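How to Prepare a Written Statement After an Accident at Work

A written statement is your own account of an accident, set down while the details are fresh. It may be read by your employer, an insurer, a solicitor and, in a small number of claims, a court. This page sets out how to prepare one, what to put in it and what to leave out. It applies to employees. Agency workers can follow the same steps but should send a copy to the agency as well as to the firm where they were placed.

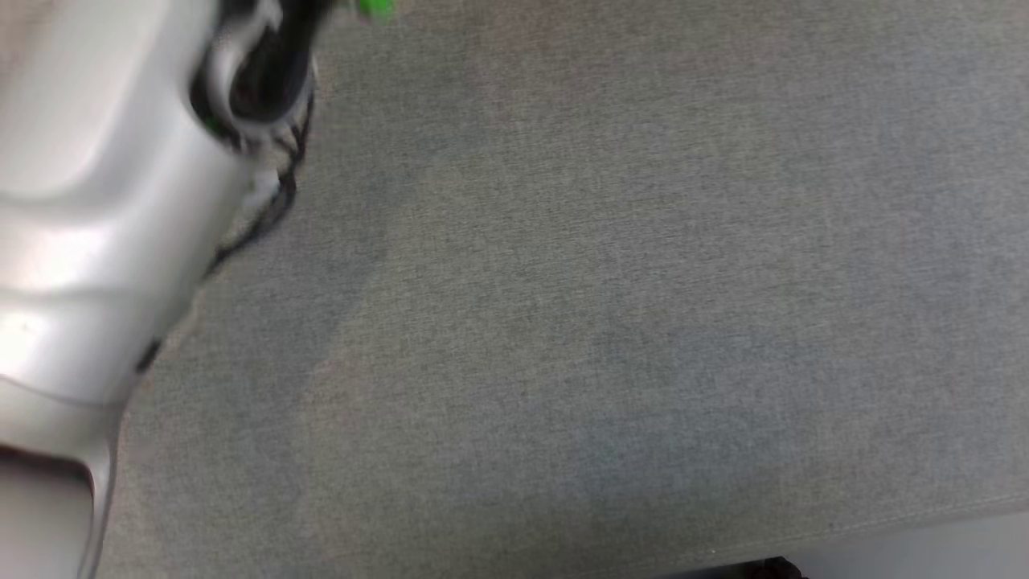
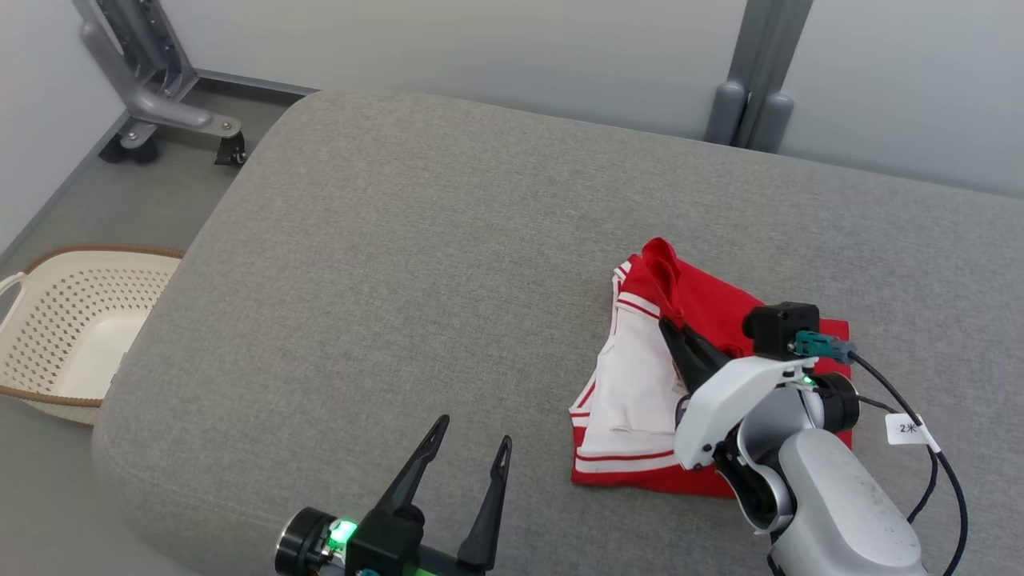
Grey fabric surface, two views.

Before you start

You will need:

Paper or a word processor
The accident book entry, or a copy of it
Your shift rota for the day of the accident
The names and job titles of anyone who was present
Any photographs you took, with the time each was taken
Notes or letters from your GP, hospital or physiotherapist

Do not wait until all of these are to hand. Write the first version from memory, mark the gaps with a question mark, and fill them in later. Keep the first version even after you have produced a tidier one. If the two differ, you may be asked why, and the earlier document will usually carry more weight.

Step 1: Head the document

At the top of the first page put your full name, your job title, the name of your employer and the address of the site where the accident took place. Add the date on which you are writing. If the site is run by a different company from the one that pays you, name both and say which is which.

Example heading:

Statement of Reda Mansour
Warehouse operative, Stulereck
Site: Plodari distribution centre, loading bay 2
Written on September 28, 2019

Step 2: Describe your normal work

Use one or two short paragraphs. Say how long you have done the job, what a usual shift involves and what training you have had for the task in question. If you were given no training, say so in one sentence and move on. Attach certificates at the back. Do not copy their contents into the statement.

Step 3: Set out the events in order

Number every paragraph from here on. Each should deal with one event or one point. Begin at the start of the shift or the start of the task, whichever is later, and finish when you left the site or were taken for treatment.

Give times where you know them. Where you do not, tie the event to something that can be checked: a delivery, a break, a phone call. Give distances and weights only if you measured them or read them from a label or a document, and say which. In the example claim the weight came from the delivery note:

4. The pallet was marked 198 kg on the delivery note. I moved it with a hand truck.
5. Sherif Gaber was at the far end of the bay. He called out that the ramp had not been locked.
6. The ramp dropped and my left foot was caught between the ramp and the dock plate.

Paragraph 5 records what another person said. That is acceptable provided you heard it yourself and you name the speaker. If somebody told you afterwards what a third person had said, give that a paragraph of its own and make clear who told you and when.

Step 4: Record the injury

State which part of the body was hurt and what you felt at the time. Then list treatment by date. Leave the diagnosis to the medical records. "I could not put weight on the foot" is useful. "I had ligament damage" is useful only if a clinician has told you so, in which case name the clinician.

Include the effect on your work and home life in plain terms: days missed, lighter duties, tasks you now need help with. If symptoms changed later, add a dated paragraph. In the example, swelling came back in December and was recorded in a separate paragraph with the date of the GP appointment.

Step 5: List losses

Put these in a table or a simple list at the end, with a receipt number beside each.

Lost overtime, payslip attached: £239
Travel to appointments, receipts attached: £40

Leave out any sum that you cannot support with a document, and make a separate note of it for your adviser. Losses that are still running, such as reduced hours, should be described with a start date and no total.

Step 6: Remove opinion

Read the draft through and strike out any sentence that states who was to blame, what somebody must have been thinking, or what the law requires. Words such as "obviously", "careless" and "should have" are a good guide to where these sentences are. Replace them with the fact behind them. "The supervisor was careless" becomes "The supervisor, Wojciech Czarnecka, did not inspect the ramp while I was in the bay."

Step 7: Sign and copy

Number the pages. Sign and date the last one and put your initials at the foot of the others. If the statement is to be used in court proceedings it will need a statement of truth in the prescribed wording, which your solicitor will supply. Do not sign a statement of truth on a document you have not read in full.

Make at least one copy. Send copies and keep the original, unless your solicitor asks for it.

If your employer asks you to use its own form

Many employers have an incident form with boxes. Fill it in, keep it brief and write "see attached statement" where space runs out. Ask for a copy before you hand it over. If you disagree with something already typed on the form, write the correction next to it and initial the change. You are not obliged to sign an account that somebody else has written for you.

Correcting a mistake later

Do not alter the signed version. Write a short second statement, refer to the paragraph number, give the correct information and explain how you came to notice the error. Sign and date it in the same way, and send it to everyone who received the first.

Related pages: Reporting an accident to your employer; Time limits for injury claims; Asking a colleague to act as a witness

Page prepared by Silvana Amaral. Checked by Ayman El Ouafi.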